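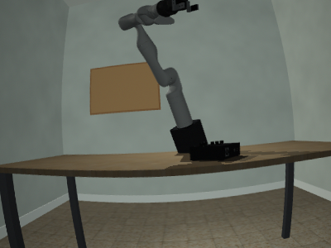 Is the Velwood table oil any good on a big, well-used table? Mostly it is, as long as you put it on thin and give it a proper night to dry.

I bought the 2 litre tin after moaning for months about the state of our dining table (mug rings, felt tip, a strange pale patch where the fruit bowl lives). I'd been using the Nusness wax before that and I liked the smell, but it marked the minute anyone put a cold glass down, and I was forever buffing it.

The oil goes on with an old T-shirt. I did two coats, with a light sand in between, and the first one went on far too thick because I was enjoying myself. Sticky! Had to rub half of it back off with a clean rag the next morning. The second coat took me 30 minutes and went on beautifully, and the colour came up warmer than I expected, a bit like strong tea. If you like your wood pale, try it on the underside first.

The mug rings have gone. The felt tip hasn't, but I think that's there for life.

Grumbles: the lid is a pig to get back on, and the instructions are printed so small I had to take a photo of them and zoom in. Also please lay your oily rags out flat outside to dry before you bin them, they can catch fire if you leave them scrunched up.

I got mine from the hardware shop in Gurncombe, who had it cheaper than online and threw in a sheet of sandpaper. They also do a Mokgethi hard wax that my sister swears by for her worktops, so I might try that on the shelves next.

Four stars from me, and it would be five with a better lid.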